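The pharmacist who visits at breakfast

In the small towns along the Prestow road, a hospital pharmacist used to be a person you met only after a long drive. Now many patients meet one on a tablet at the kitchen table, usually before nine in the morning, with their medicine boxes placed in front of them.

The service is run by Pallus, a regional health co-operative, and it began in June with 15 patients. At present it has 284. Most of them take six or more medicines daily, and many have come home from hospital with a new list that does not agree with the old one.

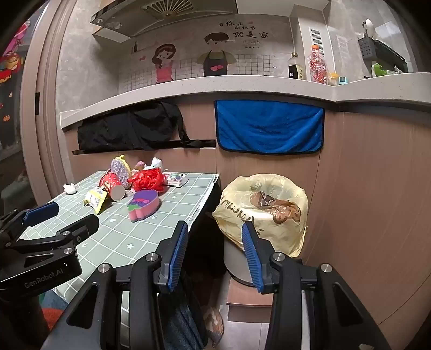 One patient wrote to the co-operative that for two years she had been taking the same blood pressure tablet under two different names, and her doctor and her chemist had each seen only half of the story. Her letter is now read to every new pharmacist in the program.

A first call lasts up to 91 minutes, and it is tiring for both sides. The pharmacist asks the patient to read each label aloud. Then come the things without labels: vitamins, herbal teas, the cream borrowed from a neighbour. The second call is much shorter.

Payment is the harder subject. The co-operative receives money for a visit in a clinic, but for the same conversation by video it receives less, and for a telephone call without picture almost nothing. In Plavovari, where the connection fails when the weather is bad, the telephone is often the only choice.

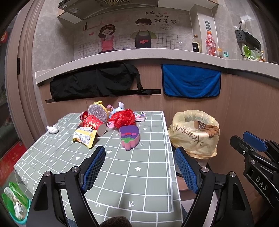
Delacroix would pay by the patient and forget about the visit, and told the co-operative's spring meeting that the present rules reward the travel more than the advice. Several clinics share this opinion. Others are afraid that a fixed sum will push the difficult patients to the end of the queue.

For now the co-operative covers the difference from its own budget, and it has permission to do this until next winter.

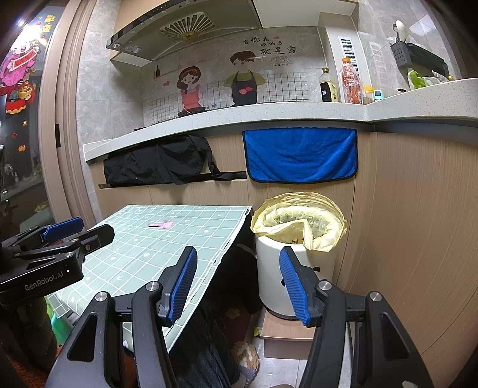 Before your first call

Ask your clinic for a referral, and keep your health card near you. Bring all your medicines to one place, also the ones you have stopped taking. If your hearing is not good, a family member may join the call, but you must give your consent at the beginning.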